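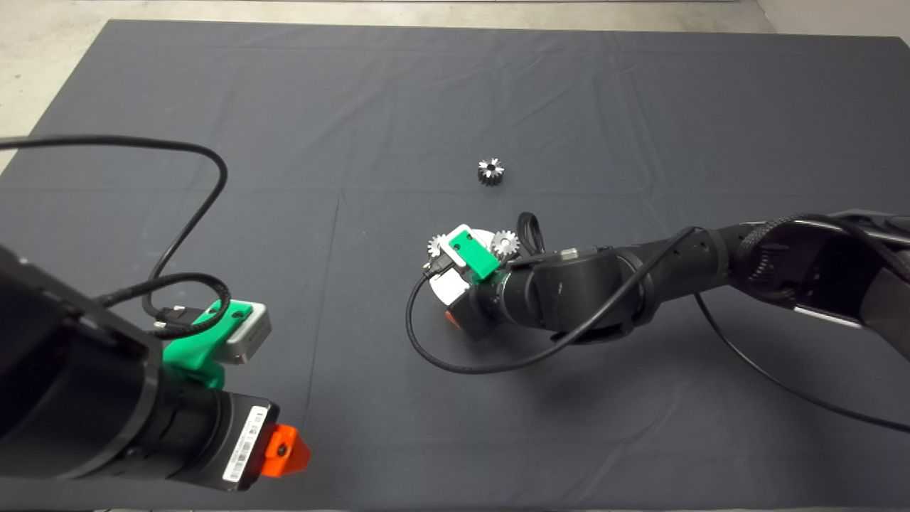 Teaching the Gosis detector to ignore a tablecloth

Small metal parts on a dark cloth ought to be the easy case. Then the cloth comes out of its packet with fold creases in a grid, and your detector reports a gear at every crossing. Ours did. The steps below assume you have Baudry running and both arms calibrated.

Step 1. Turn off auto exposure
A big dark background makes the camera brighten everything until the gear's rim is a white smear. Set exposure by hand in the Baudry camera panel. Start at 10 ms and go down until you can see the teeth.

Step 2. Mask out the arms
Gosis finds round silver things, and it has no opinion on whether they're attached to a robot. Load the arm model in Flemum, turn on self-filtering, and set the padding to 30 mm. Cables aren't in the model. They swing wherever they like, so draw them a generous keep-out zone and accept that you'll redraw it.

Step 3. Deal with the creases
You could iron the cloth. We wrote software, which took much longer. In the Gosis config, set min_edge_length to 43 and require a closed outline. A crease is a long line that goes nowhere, and it fails the second test every time.

Step 4. Ask twice
Only pass a gear to the planner if it turns up in 3 frames in a row at the same spot. Glare rarely manages that.

Step 5. Plan the pick
Send the pose to Latunum with the approach set to straight down. Use the center of the outer rim as your target. If you let Gosis use the bore, it will sometimes pick the shadow inside it, and the gripper will go down off center with complete confidence.

If the arm stops short
Check the table height in Latunum first. Cloth has thickness, and the default scene file was written by someone who worked on bare metal. Reload the scene after changing it, or the planner will keep using the old value and log no complaint.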